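Magesa Bedroom Textiles: Garment Folding Subset

README, revision 5
Maintainer: Zoia Pavliuk
Review: Vsevolod Kostiuk
Last edited: Monday, February 12, 2018

Summary

This directory covers the handling of one soft item, a red cloth, in a furnished bedroom. It belongs to the Magesa household textiles collection and uses the Magesa vocabulary for fabric states. Kitchen linens and towels are in separate directories and follow a different label set.

The item is listed in the inventory as RED-2. In bright window light it reads as dark red or maroon. The inventory color is "red" in all cases, and annotators should not enter a second color when the exposure changes.
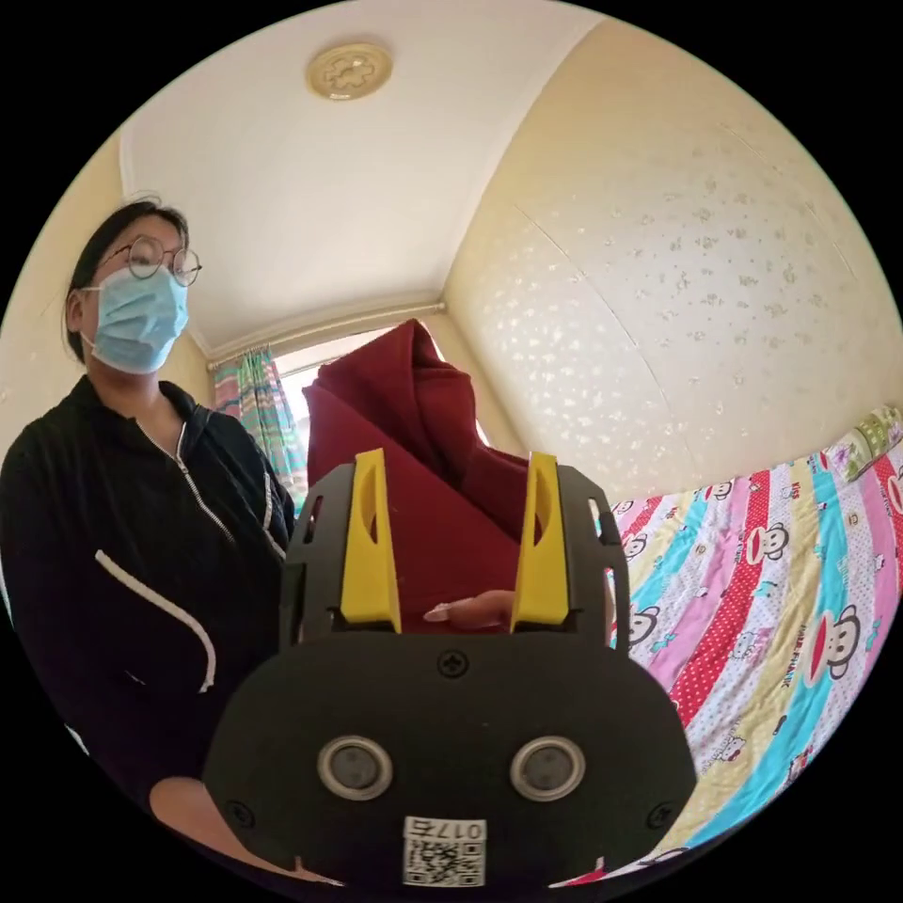
Room

The room code is Staltville-B. Fixed contents relevant to labeling:

bed: striped bedspread with a cartoon print, mostly pink, red, white, turquoise and yellow
window: daylight source, no label required
curtain: striped, labeled only if it touches the item
walls and ceiling: pale, patterned in places, no label required

The bedspread is the main source of labeling errors. It contains red bands, and a loose fold of RED-2 lying in front of it can be merged with the print by anyone working quickly. Trace the cloth from a part that is clearly raised and follow the edge down. If the edge is lost against a red band, close the outline at the last certain point and set edge_lost to 1.

Fabric states

flat: the item lies on a surface with no raised part
bunched: the fabric is gathered and no single fold line can be followed
draped: part of the item is held up and the remainder hangs
folded: at least one deliberate fold line is visible
unknown: less than a usable portion of the item is in view

Only one state is recorded per entry. When two apply, use the one that describes the raised part. A cloth with a crumpled corner held high and loose folds hanging below it is draped. A small tuft with little fabric below it is bunched.

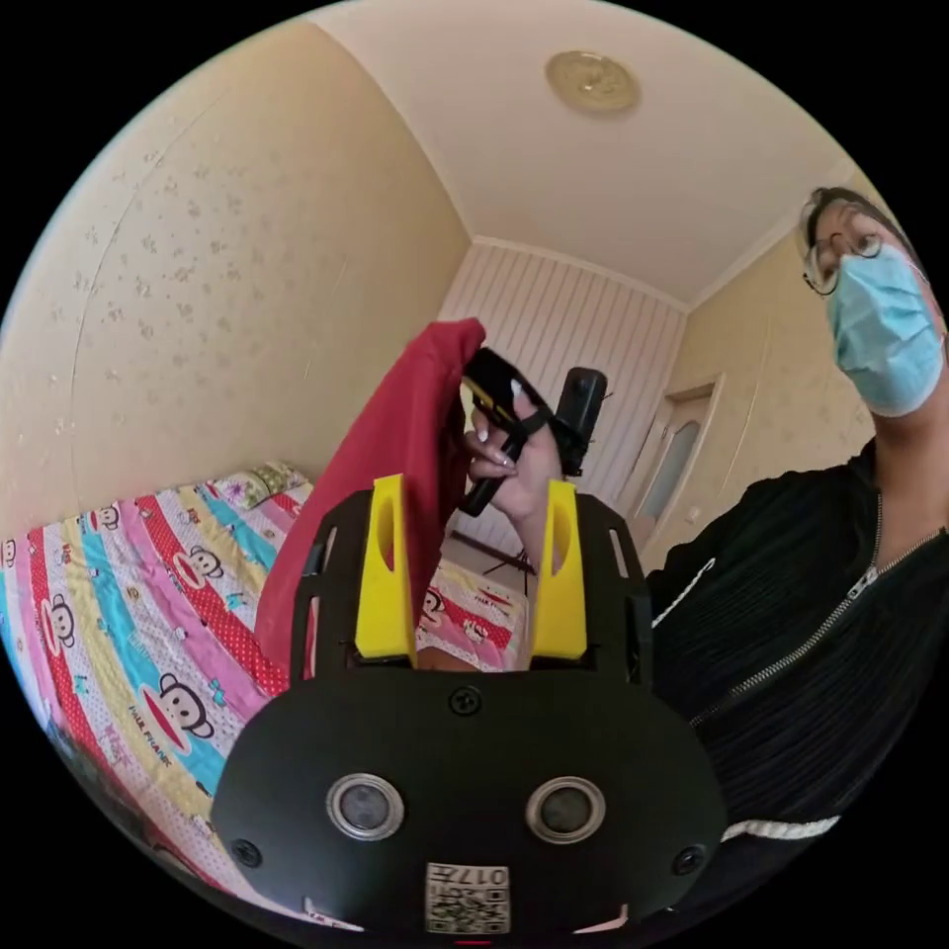

Fig. 2. RED-2, state "draped". Upper corner raised, lower folds hanging at left.

Contact points

Each entry has a hold field and an optional touch field. The hold field records where the fabric is supported: corner, edge, middle or not determined. The touch field is set when a fingertip or hand meets the cloth without clearly supporting it. A fingertip pressing on the fabric is a touch. Two fingers closed on a hem is a hold.

Corner and edge are hard to separate once the fabric has gathered. The rule from the April review still applies: if no corner can be traced to two edges, enter "not determined". Earlier revisions defaulted to "edge" here, and those entries have been corrected.

Trailing fabric is recorded separately. A strip that runs away from the main bunch across the bedspread gets its own outline, joined to the parent by item ID.

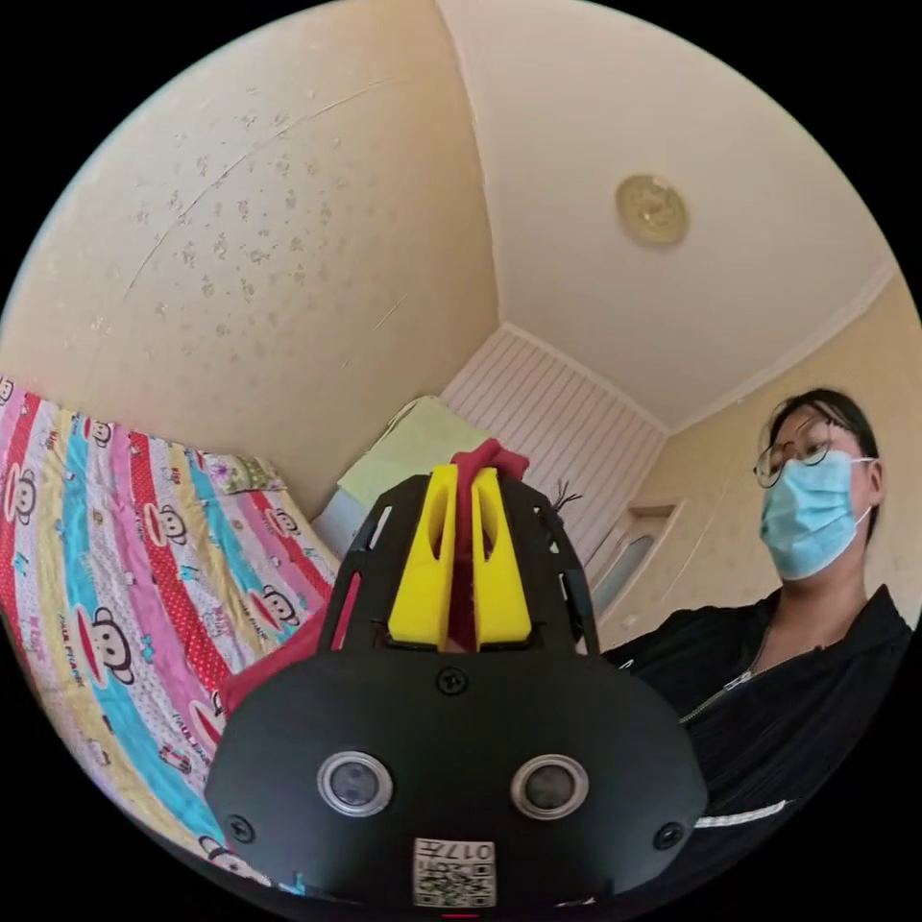
Do not split the item into two IDs when the middle of the strip is hidden. The Brurnis label tool will suggest a split whenever two outlines do not meet. Decline it and use the join command. Exports made before revision 2 did not keep joins and should be regenerated.

Clothing worn in the room

Jackets, masks and other worn items are outside the label set. The worn jackets are dark and are unlikely to be confused with RED-2, but sleeves can cover part of the cloth. Mark the covered portion as occluded and do not estimate its outline.

Folded edges

A fold line is labeled only where it can be followed for most of its length. A broad top edge formed by lifting the cloth counts as a fold edge for outline purposes. It does not change the state to "folded", which is kept for deliberate folds. 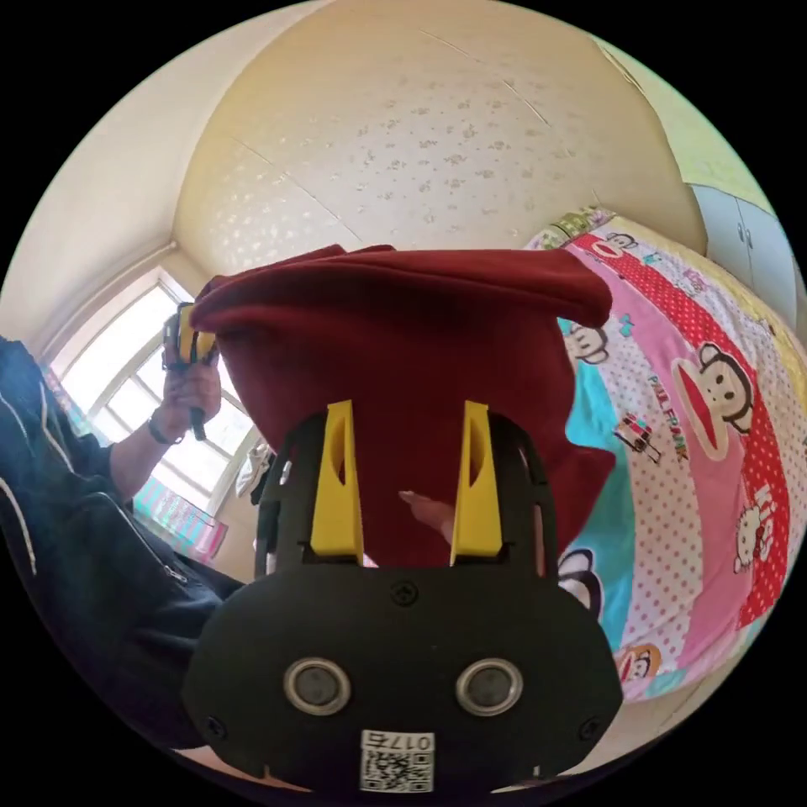
Fig. 4. RED-2 lifted, with a broad folded top edge. Touch field set for the fingertip.

Files

items.csv: item ID, inventory color, fabric type where known
states.csv: one row per entry, 2341 rows
outlines/: polygon files named by entry
joins.csv: parent and child outlines
notes.txt: free text from the annotators, not cleaned

Known issues

Fabric type for RED-2 is given as "soft, fleece-like" in items.csv. No fiber content was recorded.

Around 10 rows in states.csv have a blank hold field. Treat blank as "not determined".

The Vuvetti import script reads edge_lost as text. Convert it to an integer before filtering.

Corrections go to Zoia Pavliuk, with the entry name and the field to be changed.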